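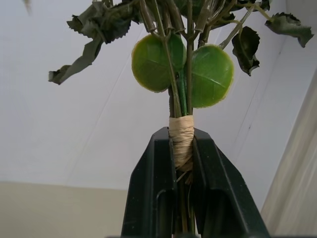

Tranance bets its spring on ready-tied fake stems

Home decor chain Tranance has put artificial stem bundles at the front of all 86 of its stores, and it would like shoppers to believe that the fake plant has grown up. The new range, called Isent, went on shelves in March. It is sold ready-tied, with raffia-style wrapping partway up the stems and a mix of greens above it, and it costs more than anything the chain has offered in the category before.

How much more depends on what you think you are buying. A small Isent bundle is priced at $24 and a large one at $48. The loose stems that Tranance sold until last year went for a few dollars apiece, and plenty of customers tied their own. The company says the new price covers "hand finishing," which seems to mean the wrapping. It did not say how long the wrapping takes or where it is done.

The pitch is that a tied bundle looks more natural. Maybe from across a room. Thin stems in dull greens have improved a good deal over the past few years, and dark crumpled leaves can pass for something that was cut from a hedge and left in a pitcher. The trouble starts with the brighter pieces. Round leaves in lime green are popular with makers of artificial foliage, and they still tend to give the game away, sitting next to darker leaves that are trying much harder. In the stores, under warm lights and beside a stack of linen napkins, this is easier to miss than it will be on a kitchen windowsill.

Tranance points to a survey it ran before the launch, in which 613 of 1,766 people said they would "consider" a ready-made artificial bundle for their home. The chain calls that strong demand. It works out to a little over a third, among people who were already on the company's mailing list, and considering a thing is a long way from paying $48 for it. The survey did not ask about price.

It also did not ask about dust, the main complaint of people who own fake plants. Loose stems can be pulled out of the vase and wiped down one at a time. A bundle bound tightly around the middle has to be cleaned as it is, and the wrapping is a poor place to get a cloth into. The care card that comes with the range suggests a soft brush and tells owners to keep the tie away from water. Anyone who has rinsed a fake fern in the bathtub will see the problem. Asked if the tie could be taken off and put back, the company said customers are "free to restyle" their bundles, though it does not sell replacement wrapping.

Competitors are split. Voltard, which sells mainly online, has added tied bundles of its own at lower prices and ships them flat, leaving the buyer to bend the leaves back into shape. Pešek, a smaller chain, says it will stick to single stems for now and see how the season goes. Its argument is that people like to mix their own colors and move pieces from one vase to another — something a fixed bundle does not really allow.

There is also the question of how long any of this stays in the house. Tranance describes Isent as "foliage for years," and the packaging leans on the idea that one purchase replaces many trips to the florist. The guarantee runs for 2 years and covers leaves that detach from the stem. It does not cover fading, which is what usually sends these things to the garage. The company would not say what the leaves are made of beyond "mixed materials," and its stores do not take old bundles back for recycling.

None of this will matter much to shoppers who want something green on the hall table and have no plans to look at it closely. For that job, the small bundle will do fine, and it saves the bother of tying. Shoppers who already own a drawer of loose stems may want to price a ball of twine first.

Tranance says a second set of bundles, in browns and dull reds, will reach stores in September. Prices have not been announced.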